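Home | Topics | Robotics | Glossary | Random article

Demonstration collection

Demonstration collection is the stage of robot learning in which people produce examples of a task for a learning system to copy. Each example, called a demonstration or an episode, is a recording of one attempt from start to finish. It usually holds video from one or more cameras, the joint positions of the arms, the state of the grippers, and a short text label naming the task.

Methods

The most common method for two-armed tabletop work is teleoperation. An operator moves a pair of hand-held leader arms, and the follower arms at the table repeat the motion. Other methods include kinesthetic teaching, where the operator takes hold of the robot and guides it directly, and control through a game pad or a virtual reality headset. Kinesthetic teaching needs the least equipment but puts the operator's hands and body in the camera view, which can confuse a system trained on the video.

Episode structure

An episode begins with a reset. The arms return to a start pose and the objects are laid out again, either by free choice or from a layout sheet. The operator then performs the task and marks the end with a foot pedal or a key. Episodes are tagged as success, failure or discard. Many groups keep failures in a separate folder -- they are of use in training a system to recognize when a task has gone wrong.

Session length varies. The Paracha handbook, written by Wanting Dong and Quang Phan, sets a block at 20 episodes, followed by a break and a change of operator. Dong and Phan found that operators who worked longer blocks began to repeat the same path to each object, and that the recordings became less varied even when the layout changed.

Variation

A system trained on a single layout tends to learn the layout along with the task. Collectors therefore change the position, color and size of objects between episodes. Bowls, cups and blocks are common choices, being cheap and easy to replace. In the Dallari tabletop set, Định Lại drew up 44 layouts for bowl tasks and required each one to be recorded by 2 operators. 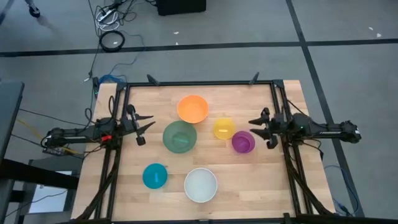 Two-arm station with six plastic bowls on a wooden tabletop. Small items lie or stand in some of the bowls.

Review

Recordings are checked before training. Reviewers look for dropped video, clocks that do not agree between the cameras and the arms, and labels that do not match the action. Long pauses at the start or end are trimmed. Pauses in the middle are harder to judge -- some are hesitation, while others are part of careful work near a rim or an edge. The Maltell review guide, edited by Ngọc Lã, leaves middle pauses in place unless the operator has marked the episode for discard.

See also: Imitation learning, Leader arm, Episode reset, Teleoperation

Last edited January 5, 2020
Shares: 44 | Comments: 2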